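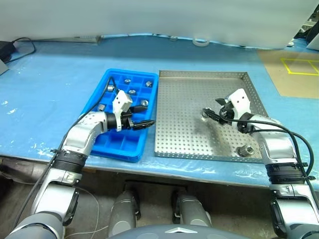
Sorting table with the blue divided bin and the perforated tray, Brunwood workshop. See item 3.

We use cookies to remember your settings and to count visits to our pages. Accept all | Only necessary | Read more

Brunwood Parts Room - Monthly Meeting
Minutes, January

Place: meeting corner next to the parts room, Brunwood
Start: 9:15 a.m.
Chair: Danish Sial
Present: parts room (both shifts), cleaning line, purchasing, assembly (from item 3)
Excused: quality office

1. Minutes of the last meeting

The minutes of the December meeting were read. One correction was asked by purchasing: under item 5 the supplier of the tray liners must be Ogola and not Hidari. With this correction the minutes were accepted.

2. Open points from December

a) Label printer. The printer is repaired and stands again on the shelf by the door. The ribbon is the old type, and one box of it is left.

b) Return of empty boxes to Brenenley. Brenenley took back the empty boxes from the autumn deliveries. The pallet with the broken lids is still with us. Purchasing will write to them again and will ask for a date.

c) Key for cabinet 11. Still missing. The night shift has looked in the drawers and in the coat room. It was agreed to wait until the end of the month and then to order a new lock. Cleaning line has some gloves and brushes in this cabinet and asked if the door can be opened before. The chair will ask maintenance.

3. Sorting table, bin and tray

Assembly joined the meeting at this point.

The chair explained the present layout of the table. The light blue sheet lies on the worktable, and the blue bin and the metal tray are placed side by side near the middle, almost touching. Before this the tray was at the far end of the table and the bin was on a cart, so the parts had a longer way and small ones fell on the floor. The parts room reported that fewer parts are found under the table now. No list was kept, so this is only an impression from both shifts.

Discussion about the bin. Assembly likes the divided bin and wants to keep it. The small metal parts do not lie against each other when each has its own compartment, and the round ones do not roll away. Assembly complained, however, that the parts arrive spread over the whole bin with free compartments between them. They would like to receive a bin that is filled row by row, starting from one short side. The day shift said this is possible for one kind of part, but with mixed parts they prefer to leave a space between the kinds. After some discussion it was agreed:

- One kind of part: fill row by row, no free compartment between.
- Mixed parts: one free row between two kinds.
- In all cases one part per compartment. Two thin rings in one compartment is not allowed, also when they fit.

The cleaning line asked which side is the starting side. The bin looks the same from both ends and this has made confusion between the shifts. The chair proposed to put a small mark on the rim. Assembly asked that the mark is not a paper sticker, as paper comes off in the wash. Purchasing will look for a paint pen that stays on blue plastic.

Discussion about the tray. The perforated tray stays as the place for parts which come from the cleaning line and are not yet sorted. The larger fitting, the one with the hollow centre and the notched edges, does not go in the divided bin. It remains in the tray, in a corner, until the small parts are finished. Assembly asked if this is safe for the surface of the fitting. The cleaning line answered that they have seen no marks from the metal floor, but they do see marks when a fitting is thrown in from above. Everybody is asked to lay it down. The night shift will be informed by the shift book.

There was a question about a liner for the tray. Ogola has offered a soft mat cut to size. The parts room is against it: water stays under a mat, and then the holes in the tray are of no use. Cleaning line agreed with the parts room. Purchasing will thank Ogola for the offer and will not order.

Discussion about the sheet. The light blue sheet is good for finding small silver parts, better than the bare table top. The wish from the night shift is to change it every week and not only when it is visibly dirty. Small metal chips collect in the folds. Decision: the sheet is changed at the end of the Sunday shift, and the old one is shaken out over the scrap container before it goes to the laundry.

4. Counting of stock

The parts room presented the count.

Small rings: 675 on the shelf, 601 in the system. The difference is explained by one delivery from Hidari that was put on the shelf but was not booked. It will be booked this week.

Short cylinders: 366 on the shelf and the same in the system. No action.

Notched fittings: the count was not finished. A part of them was in the cleaning line at that moment, and the cleaning line had its own list, which uses the old part numbers. The chair asked that the old numbers are not used any more, also not in pencil. Purchasing will print the new list again and hang it in both rooms. The count of the fittings will be repeated and reported in the next meeting.

The night shift asked if parts that are in the bin on the sorting table must be counted as shelf stock. The answer is no. What is on the table is "in work" and has its own line on the form. The form is not clear on this point. The chair will change the wording.

5. More bins

Assembly would like a second divided bin of the same size, so that one can be filled when the other one is at their place. Purchasing has asked for a price from Brenenley, where the delivery time is long, and from Hidari, where the bins are in stock but only in grey. The color was discussed longer than expected. Day shift wants blue again. Night shift has no opinion. Assembly said that grey is difficult for silver parts, and that two different colors could also be useful - one color for parts going to assembly and one for parts coming back.

No decision today. Purchasing will ask Hidari to send one grey bin to look at. It should be checked that the compartments are large enough for the cylindrical parts to stand and also to lie.

6. Cleaning of bins

The cleaning line reminded everyone that bins should come to them without parts. In December a ring was found in the filter of the washer. Please turn the bin over on the sheet before you send it, and look in the corners of the compartments, where thin rings stay flat at the bottom and are not easy to see from the side.

The tray can be washed together with the bin but must be put on the lower rack.

7. Other points

Assembly asked for a second lamp at the sorting table. The parts room supports this. The chair will ask for it in the budget round, together with the lock from item 2 c.

The hand cream in the coat room is empty.

Actions

Purchasing: letter to Brenenley about the pallet; paint pen; answer to Ogola; new part number list; sample bin from Hidari
Chair: maintenance and cabinet 11; wording of the count form; lamp
Parts room: booking of the small rings; count of the fittings, with cleaning line
Night shift: note in the shift book about the fitting and about the sheet

Next meeting: February, same place and same time. The quality office will be invited again for item 3.

The meeting was closed at 10:20 a.m.

Minutes taken by the parts room, day shift. Corrections please to Danish Sial before the next meeting.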